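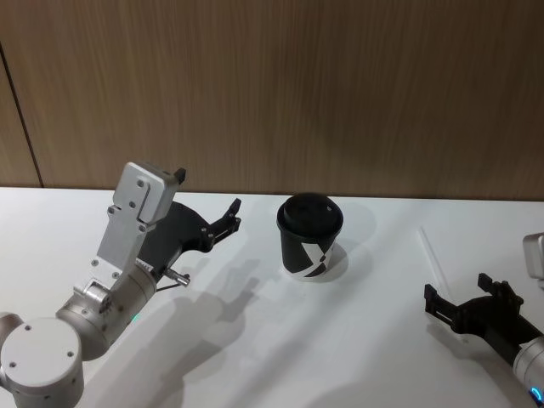
February 13, 2022. Second go with the Skonport fingers, and I still don't believe the 765 cycles the Drelville lot quote between adjustments. Ran 24 closes on each arm with nothing between the fingers and the left pair already feels slack. The lidded paper cup is an easy target, stiff and black on a white table. The clear straw lying by the right gripper is what I want numbers on, as I can hardly make it out myself. No order until then.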